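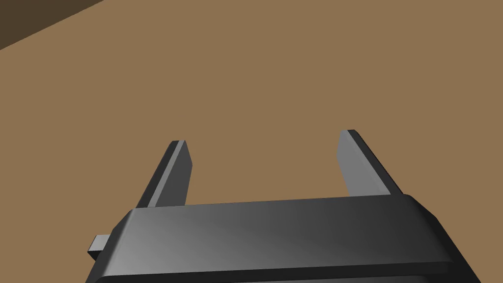 Left wrist view in the simulator, gripper open over the bare tabletop.

Search the help pages Search

Plisach Simulator: Frequently Asked Questions
Last updated Tuesday, September 15, 2020

Why does the wrist view show only brown table?
If nothing has been spawned under the arm, the table is all you get. Load a task file, or add an object from the Spawn menu. An object that exists but sits outside the view will still be listed in the object tree.

Is the gripper supposed to be in the picture?
Yes. The view is mounted behind the palm and looks out past the fingers. If you need images without it, turn off "Render own links" in the view settings. The depth output has its own setting, so change both.

The fingers look open but the planner says they are closed. Which is right?
The picture is drawn from the simulator's joint state. The planner keeps a copy and can fall behind when the control loop is overloaded. Run "sync state" and plan again. If it keeps happening, lower the loop rate from 200 Hz to 70 Hz and check the timing log.

My pose estimator fails on the plain table. Is that a bug?
No. The default surface has no texture, so feature matching has nothing to work with. Olga Bermúdez maintains a set of textured tabletops in the Fundton package. Install it and set the surface name in your task file.

How do I tell how high the gripper is above the table?
Don't judge it from the color image. Read the tool frame height in the state panel, or use the depth output. Both are in millimeters.

Can I run both arms at once?
Yes, with the Nørgaard planner. The older Futdale planner handles one arm at a time and will reject a task that names 2 arms.

The arm stops partway down and I get error 75.
Error 75 means the collision checker found contact on the planned path. Most often the table height in your task file doesn't match the one in the world file. Fix the task file and reload both.

Who do I contact about a problem that isn't listed?
Write to Esben Kvaran through the support form and attach the timing log and your task file.

2 comments
Share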